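Speaker Notes
Small Harness Packing and Line-Side Storage
Pamelcombe Site Training Session, 2/25/20

Slide 1. Welcome the group and confirm that everyone has the handout. State that the session covers the packing of short wire harnesses between final check and delivery to the Flilia assembly line. Connector testing is handled in a separate session.

Slide 2. Review the current procedure. Each harness is coiled by hand, placed in its own compartment, and kept there until it is called for. One harness per compartment is the rule at all 16 stations. Pause for questions from the Hartono staff, who work with a different label format.

Slide 3. Present the February findings. Of 1000 harnesses reviewed, 13 arrived with strands caught under a neighboring coil. Most came from boxes that had been filled above the divider line. Remind the group that a loose end hanging over the rim should be tucked in before the next box is stacked on top.

Slide 4. Discuss containers. Cardboard dividers are low in cost and easy to replace, but the top edges wear with repeated handling — a box with torn dividers may stay in use only while its compartments keep their shape. Clear plastic trays cost more and allow the contents to be checked from the side.
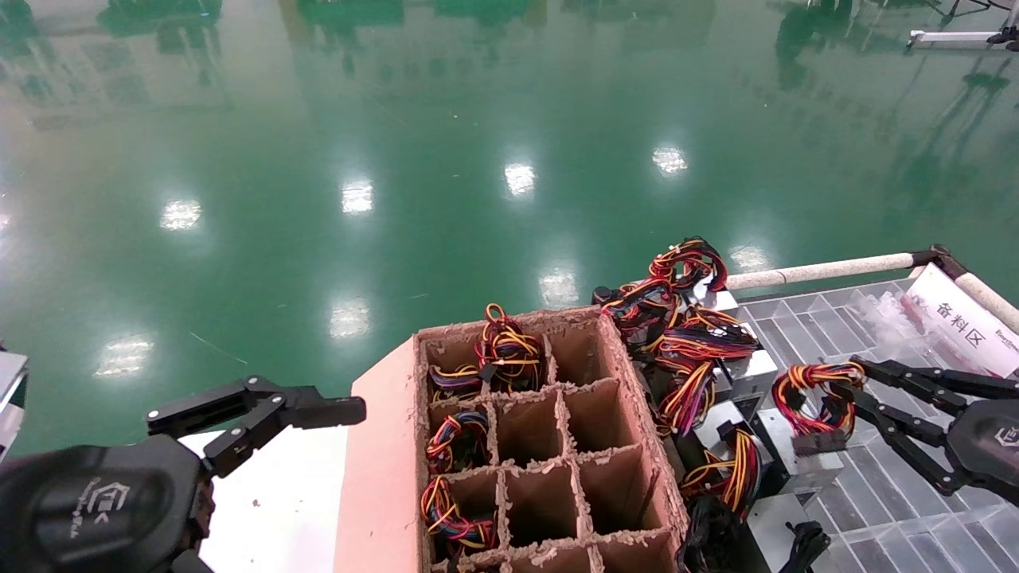

Slide 5. Wire harnesses in a cardboard divider box, with a clear plastic grid tray alongside.

Allow time for the group to study the slide. Ask which compartments would pass the coiling standard and which would be sent back. Take several answers before moving on.

Slide 6. Outline next steps. The Clusuline tray trial will run for 4 weeks. Supervisors should record damaged dividers on the weekly sheet and return it to the packing office. Close with questions, then collect the sign-in page.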